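Dosness Lakeside Stay — Progress report no. 2
To: Jayasinghe Foundation, Regional Tourism Fund
From: Periklis Panagiotou, project coordinator
Date: 4/9/26

1. Where we stand

The project has now finished its first winter. As you know from the last report, the aim is to bring overnight guests to Dosness outside the two summer months, when the hotels on the lake are full in any case. Until now most visitors in spring and fall come by bus, walk along the promenade, drink one coffee and leave again before evening. We would like them to stay two nights.

Of the four parts of the work plan, the guest card and the shore path are on schedule. The training for hosts is a little ahead. The visitor room in the old boat station is late by six weeks, and I explain this in point 4.

2. Guest card

The card was introduced together with the ferry company Wolard. A guest who stays two nights or more receives it from the host at arrival and can use the morning ferry, the bathhouse and the small museum without paying extra. In the first season we gave out 326 cards. This is less than I hoped for, but the cards were used well, and several guests used the ferry every day of their stay.

We learned that the hosts do not like to fill in the paper form, and I understand them. It asked for the same information which they already give to the town. Selvaraj Khondokar has made a shorter version which takes one page only, and the hosts have been using it for a month without complaints. An order of 2,000 new cards is with the printer. On these the ferry times are no longer printed, as they changed during the season and the old cards were then wrong.

3. Shore path and signs

The path between the ferry landing and the Hadano gardens is open again in its full length. The new signs stand at all the crossings except the one near the campground, where the owner of the land asked for another position. Pranab Gunawardena met him twice and they have agreed on a place on the other side of the road. The texts are in three languages. I have to report one mistake: on two signs the walking time to the gardens was given for the wrong direction, uphill instead of downhill. They were replaced at the cost of the sign maker.

The benches were delivered but are still in storage. The ground at the water was too soft in February to set them, and we did not want to drive over the grass with a heavy vehicle.

4. Training and visitor room

The host training took place in six evenings, with 20 hosts from the village and the farms above it. Jörg Pfeiffer taught the part about prices and cancellations, Rizwan Selvanayagam the part about breakfast and regional products. The second part was the more popular one — some hosts asked if it can be repeated before the fall season. I would like to use the remaining training money for this, if you agree.

The delay of the visitor room comes from the floor. When the old boards were taken out, the beams on the lake side had to be repaired, and this was not in the first offer. The extra cost is covered by the reserve, so we do not ask for additional money. The electrical work is done and the walls are painted.

5. Next steps

Until October we plan to open the visitor room, set the benches, repeat the breakfast evening and make a short survey among guests with the card. I will send you the questions of the survey before we start. The second payment request follows separately, with the invoices in the order of the budget lines as you wished.
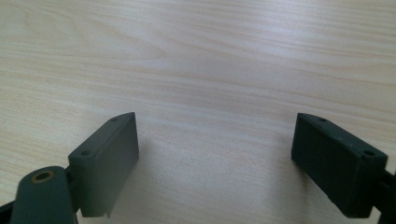 The visitor room should feel like a part of the lake and less like an office, and we had long talks about the furniture. Dark wood is what one finds in most of the older hotels at the shore, and it makes a low room look lower. We prefer a pale wooden tabletop with fine, wavy grain lines, and I would like to have the same light tone for the map table and the counter. The offers for both will reach you with the payment request, and I ask kindly for your answer before we place the order.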